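Collmont Recycling Collections: Common Questions

When is my bin emptied?
Every second week, from 7 am. Streets north of Lerkeo Road are on week A and all others are on week B.

Can I have a larger bin?
Households of six or more can ask for one. The charge is £29, paid once.

What if my bin is missed?
Report it within two working days by ringing extension 706. Leave the bin at the kerb until we come back.

Do you take garden waste?
Yes, from the start of March to the end of August. It costs £25 a season and you may put out up to 8 sacks at a time.

Do cans need to be crushed?
No. Crushed or whole, both are accepted. Please rinse them first and leave them out of carrier bags.
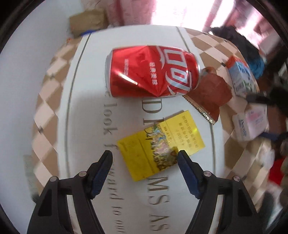 Where can I take large items?
To the Hägglund Lane site. Bring proof of address.

Page updated 19 Jan 2024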